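Bath sets: packing moves to Wednesday

The Pliko bath sets are back for November, and packing at Brivton will now be on Wednesday, from 10 until the last basket is done. Each set goes out in a woven basket, with the soft items in first and the soap on top.

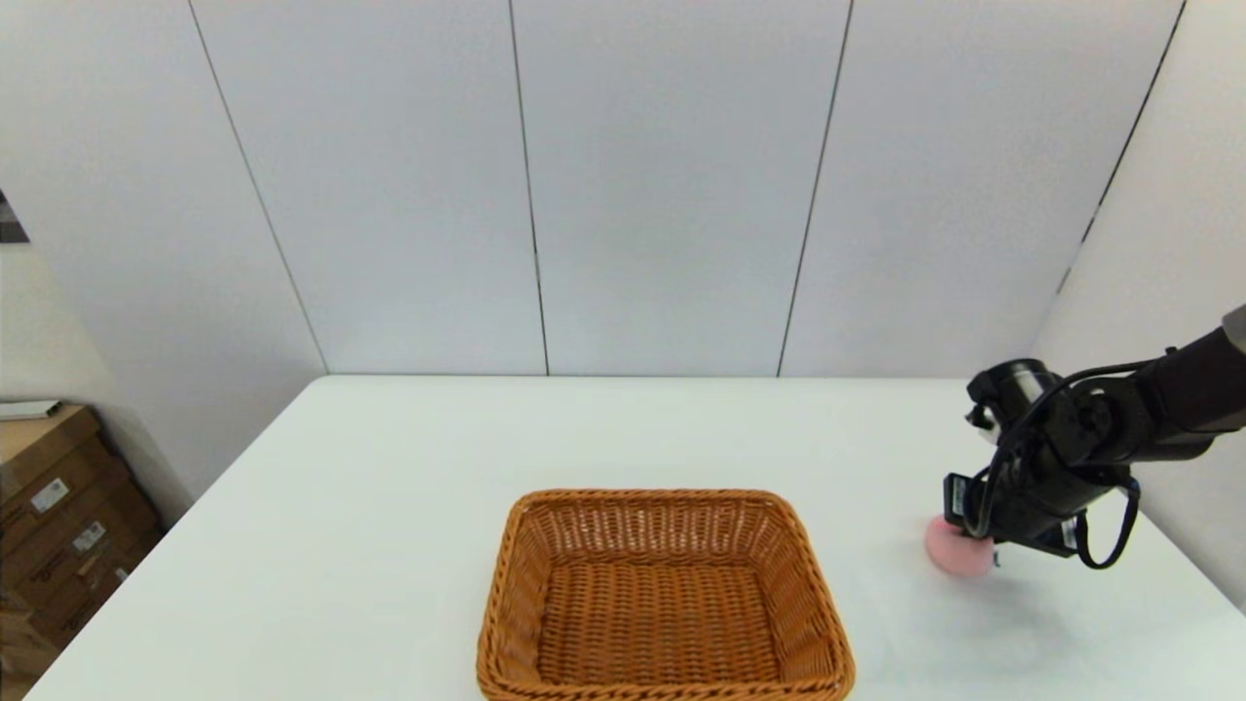

An empty basket on the packing table, with a pink, puff-like object beside it.

Edden have asked for 30 sets in the first batch. Please keep tissue paper off the table until the baskets are filled – it gets caught in the weave. Spare labels are in the Jia folder.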